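Clamden Evening Institute
Machines and Everyday Work
Handout 4: Can they do the chores yet?
May 2022

Welcome back, everyone, and thank you to those of you who stayed behind after the last session to carry on the argument about dishwashers. I have tried to work some of what you said into these notes. They are longer than usual, so do read them with a cup of tea, and please bring them with you, as we shall be writing on them.

Where we had got to

You will remember that we split the question in two. There is what a machine can do once, on a good day, with its makers standing by, and there is what it can do in your house on an ordinary morning while you are out. Newspapers tend to write about the first and readers tend to hear the second. Pieter Vermeulen, whose short paper was in your last pack, calls these "the showing" and "the keeping", and I have grown rather fond of the pair and will use them all the way through.

The washing machine is a keeping machine. It has been one for so long that we forget to call it a robot at all, and one or two of you were quite cross with me for suggesting it might be. But look at what we do for it. We sort the clothes, carry them, load them, measure the powder, choose the setting, and afterwards we take everything out and hang it up. The machine has a drum and a door and a supply of water, and within that small round world it is very dependable. The floor-cleaning discs that several of you own are much the same sort of bargain, with the world made flat instead of round. Somebody still has to pick up the socks.

So the newer question, and the one for this session, is what happens when we ask a machine to come out of its box and use our rooms and our tools as they are.

Why the bathroom is a good test

I used to teach this part with the kitchen, and I changed my mind in January, after marking a set of essays that all said the same thing about cups. The bathroom is better. It is small, it is hard all over, it is full of shiny and see-through surfaces, and nearly everything in it is fixed to a wall or a floor at a height chosen for people. Scrubbing the toilet is also a job that most of us would hand over gladly, which can't be said of cooking!

Think for a moment about how you would explain the job to a patient visitor who had never done it. You would say, lift the lid and the seat. You would say, take the brush out of its holder by the handle. Then you would say "give it a good scrub, get under the rim", and you would feel you had finished. All the difficulty is hiding in that last bit.
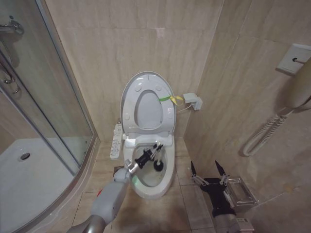
Scrubbing is a touching job. When you or I do it we hardly look. We feel the brush push back, we feel it slip, we press harder where there is a mark and go gently near the edge so as not to splash. A machine that works mainly by sight has trouble with this, as the head of the brush is often turned away from it or hidden by the arm that is holding it, and glazed china throws back light in ways that make its depth hard to judge. It can be given a sense of force at the wrist, and many are, but the force arrives by way of a long handle, which bends and twists a little, and a grip that may be holding that handle slightly crooked.

Then there is the matter of knowing when to stop. Engelbert Lüthi, who cleaned hotel rooms for years before he took up teaching, put it to me this way in a letter: "I could train a new person to scrub in one morning. To see that it was clean took them the whole season." I would like you to keep that sentence by you for the exercise.

And finally there is tidying up after oneself. A brush that has just been used drips. It has to be shaken, but only a little, and put back without touching the towels, the hairdryer or anything else that lives in the room. I find that demonstrations very often end before this part, and I would encourage you to watch for it - it is a good habit when looking at any film of a machine at work.

A word about the shop floor

Those of you who have worked at Drarkia or Mulisetti will be thinking that factories settled all this long ago, and in a way they did. The usual method there is to change the job until it suits the machine. Parts come in trays, facing the same way, under the same lamps. If one arrives wrong the line stops and a person sorts it out. We could do that to our homes, I suppose, and a bathroom with a bowl that rinsed itself very thoroughly would need no arm at all. Some of you may feel that is the more sensible road. I go back and forth on it myself.

A sum to try

Suppose a machine manages a chore 70 times in 100. That sounds respectable, and as a showing it is. Now suppose the chore has 5 steps, each depending on the one before, and that the machine manages each single step 70 times in 100. Work out how often it gets right through to the end. Do it on paper, please, and have a guess first. Then write a sentence or two on what a household would have to do on the other occasions, and who in the household you think would end up doing it.

For next time

Choose one chore you do yourself and do it slowly, once, with a notebook nearby. Write down every point at which you felt something and changed what you were doing because of it. Don't choose anything grand. Last year's best piece of work was on wiping a table, and it ran to four pages.

Please also read the Maksymiv chapter as far as the section on laundry. It is heavy going at the start, I know, and you may skip the tables. We shall begin with folding, and I will bring the towels - if you have a fitted sheet you can spare for the evening, do bring that too.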